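Notebook, storage end of the workroom
September 3, 2003

Shelving again. The April entry says the white unit was "finished" and I would like to know what I meant by that, because by my own standard it was not finished then and it isn't now. Dravia want the window end clear enough to bring their bench through, and before anybody agrees to that I wanted to go through the unit level by level and write down what I think of it.

Starting point: the plan from April had the heavy things low, the bottles somewhere you can read the labels, and cables in one place. Cables are in one place, I will give it that. They are in one heap on a lower shelf with other equipment mixed in, and the plan did not say heap.
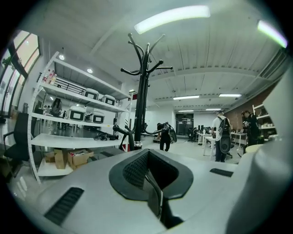 Oskar Velling
Workroom and stores, Skesura

The four white cases with the black fronts are in pairs, two over two, on the middle shelves. This is the only part of the April plan I would defend. They stack square, they can be lifted out without moving anything else, and the shelves they are on are at a decent height for the back. Leave them.

Bottles are another matter. They ended up on the high shelf, pink labels and white labels in one cluster. The argument at the time was that the color would tell you what you were picking up. I didn't believe it then. A pink label tells you that somebody had pink labels. If the color is supposed to mean something, write the meaning on a card and tape it to the upright. If it doesn't mean anything, stop citing it as a system. I also don't like bottles over cases. One bad cap and it goes down two levels.

Cardboard boxes, bottom shelf, two of them. The right one is open and has papers in it. I suspect it is the Lindholm paperwork, which was meant to go to the office in April, and I have been told more than once that it did. Check before accusing anyone. Bottom shelf is a poor place for paper in any case, with the floor being mopped.

Measured the clear width from the shelf uprights to the nearest fixed thing on the window side: 39 inches. The Dravia bench is 30 inches deep on paper. That sounds fine until you remember that the office chair lives by the windows and always drifts back there however often it is moved. I'd want the chair gone altogether before I signed off on anything. Also, "on paper" is doing a lot of work. The last bench came with a lip that was not on the drawing, and we took a door off.

Wemeck offered to sell us a second unit to match. Their sheet gives a shelf spacing of 23 inches, which would swallow the cases and waste the space over them. I asked if the spacing could be changed and got a long answer that did not contain a yes. My view is that a second unit would fill up with the same sort of tangle inside a season, and then we would be talking about a third. Sort what we have first.

Light is good enough down there. Long tubes overhead and the windows on the other side, so the excuse that labels can't be read doesn't hold. It came up again this week all the same.

Then the coat rack. I have complained about it before and will do it again for the record. It is the black metal one, single pole, curled hooks at the top, and it stands directly in front of the shelving. Every time a box comes off the middle it has to come around the pole. The lower hook that sticks out to the right is at exactly the height to catch a sleeve or a loop of cable. I was told it was put there temporarily. Nothing in this room with a collar and a pole has ever been temporary.

The red bin near the base of the shelves is in the same category. Fine as a bin, wrong as a position, and the small teal cup thing on the floor in front of it will be kicked by the first person who steps back with their arms full. I don't know what it is for. If it is for something, it can have a shelf.

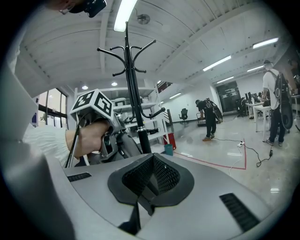
Changes to try

1. Coat rack to the wall by the door. Leave it there for 5 working days and see who objects. If it wanders back, I'll take that as an answer and stop writing about it.

2. Bottles down one level, labels facing out, card on the upright saying what pink means. No card, no pink.

3. Cables out onto a bench, sorted by connector, anything with a damaged jacket thrown away. I put low odds on this getting done in one go. It was on the April list too, word for word.

4. Open the box of papers properly and find out whose they are. Lindholm's go upstairs the same day.

5. Tape the bench footprint on the floor before replying to Dravia – lip included, whatever they say about the drawing.

Holding off on Wemeck until 3 is done.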